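Tuesday, late evening

I had every intention of writing last night and fell asleep with the lamp on, so tonight gets both days at once. It rained until lunch, the good steady kind, and I took it as permission to stay in and finally deal with the table. It has been collecting things since July and I could no longer find a place to put down a cup of tea without moving three others.

I started after breakfast and went much slower than I should have, because I will read every scrap of paper before I let it go. I found the receipt from Harahap for the curtain rail, 186 all told, and Shona's recipe for plum cake, which I had sworn to her face that I had given back. (I must call her. She will be so pleased with herself!) By eleven I had most of the wood showing again, and I had forgotten how pretty the grain is, all those pale wavy lines like sand after the tide goes out. 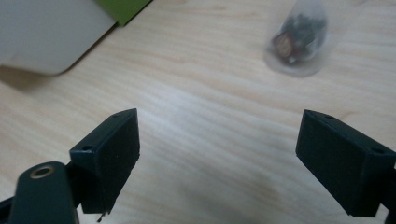 Reynaldo stopped by with bread and stayed almost two hours, which suited me fine. He thinks I should oil the wood and I think I should leave well enough alone, and we went back and forth on it very happily until the bread was half gone. He has promised to ask Kamarul, who did his own kitchen table, and I suppose I will have to listen to whatever the two of them decide. The little bags of odds and ends are the hardest part for me. I never know what will be needed, and the minute I throw one out, something in the house comes apart.

After he left I had a second wind and worked on until the light started to go. I like the gray next to the pale wood - it is restful, like a stone path beside a sandy one - and I stood there admiring it longer than I would admit to anyone but this book.
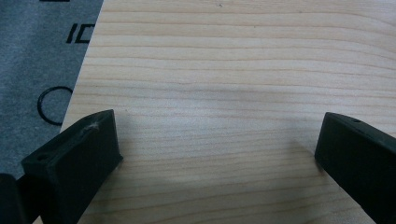

The pale board, with the gray peeking out along its left side.

Supper was soup and the last of Reynaldo's bread. Retno wants me at her place at 7 tomorrow evening, and I still haven't ironed a single thing to wear. I'll do it in the morning while the kettle boils.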